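## 4. Where the "scuffle" stories came from

Most of the items in our sample that described a celebrity in a fight rested on one unnamed source, and many of them rested on the same one. Boström and Sjögren treat wide pickup as a sign that a story is sound. We doubt it. A report that is copied 18 times has still been reported once, and the copies tend to drop the words that made the first version careful.

The clearest case in the material is the June altercation outside a hotel bar in Stusavthorpe, involving the television actor we call Subject C. The first post, on the gossip site Votham, said that C "may have been shoved" by a man waiting for a cab. Incombe ran the story 2 hours later under a headline that had C "attacked." By evening the man had become a group of men, and C had a cut above one eye.

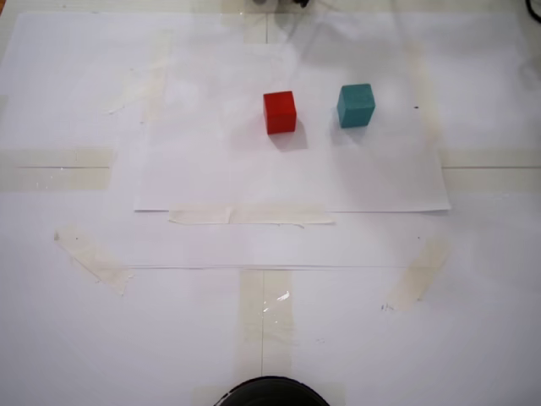

*Last changed: June, evening. Section 4 only; the coding sheet is unchanged.*

None of the later items gave a source for the cut. Rostami, who coded the Incombe items, marked it as "added detail, no origin," and Moen, coding them separately, did the same. We asked Incombe's news desk where it came from and were told that it was "widely reported." That may be so, but every report we could find was dated after Incombe's own.

It has been suggested to us (Poirier, personal communication) that the publicist could have supplied the detail by phone, in which case no written trail would exist. We can't rule this out. We would only point out that the same explanation could be offered for any claim in any gossip item, and that it has the effect of making all of them safe from checking.

**Figure 3.** Two blocks, one red and one teal, on white paper.

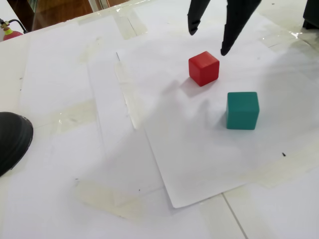 The publicist's statement, when it finally appeared, did little to settle things. It said that C was "doing fine" and "grateful for the concern." Incombe took this as confirmation of the injury. Votham took it as confirmation that there had been an incident. Read plainly, it confirms neither, and a person who had spent the night at home could have signed it.

We are also wary of the numbers that get attached to such stories. Votham's follow-up drew 1067 reader comments, and Boström and Sjögren cite that total as evidence of "strong public belief." Comments aren't belief. A fair share of the ones we read were jokes about C's last film, and others were arguments between two or three people who seemed to know each other. The claim that 3000 readers had shared the item comes from Votham itself, which wouldn't tell us whether repeat shares by one reader were removed.

What can be said about the Stusavthorpe case is limited. Somebody told Votham that there had been a shove. We found no police log entry, and the hotel declined to comment. Whether C was hurt, or was even the person shoved, remains open, and we have coded the item "unverified" in spite of its wide pickup. Section 5 applies the same rule to the breakup stories, where unnamed friends do most of the talking.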